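Bring back the long table
By Mavis Strickland
26/04/2019

When the library in Blackwood was refitted, the first thing to go was the long table by the window. It had been there since I was at school. In its place we got single desks with a screen on each side, a power socket and a small lamp. They are good desks. I have used one twice and I would be happy never to use one again.

My complaint is with the thinking behind them. Somebody decided that people come to a library to be left alone. Some do, and there was always the upstairs room for that. The long table was for everyone else. You could spread out a map or a sewing pattern. Two people could look at the same newspaper. Amos Thibodeaux taught 30 or more people to fill in a tax form at it, one evening a week, and he can't do that at a desk built for one.

The council says the new layout seats more readers. I have no reason to doubt it. But a seat count tells you how many people could sit down, and I would like to know how many stay for an hour, and how many speak to anyone while they are in.

Cost gets mentioned too. The desks came to £475 each. A plain table and a dozen chairs would not have been dearer than a row of those, and a table does not need wiring.

I see the same thing in other places. The café on Raso Street has swapped its big table for stools along the wall. My sister Delphine's office has done away with the one they all ate lunch at, and now they eat at their keyboards.

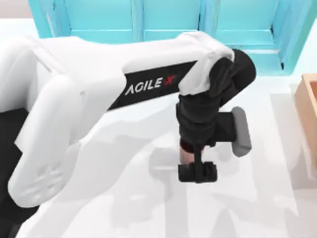 A white tabletop with plenty of space on it.

A large flat surface is about the cheapest useful thing a public building can own. It doesn't have to be booked and it doesn't go out of date. Children can draw at one end while a man reads at the other.

The library is asking for comments on the layout until October. The forms are at the front desk. I have filled mine in and asked for the table back, by the window if possible.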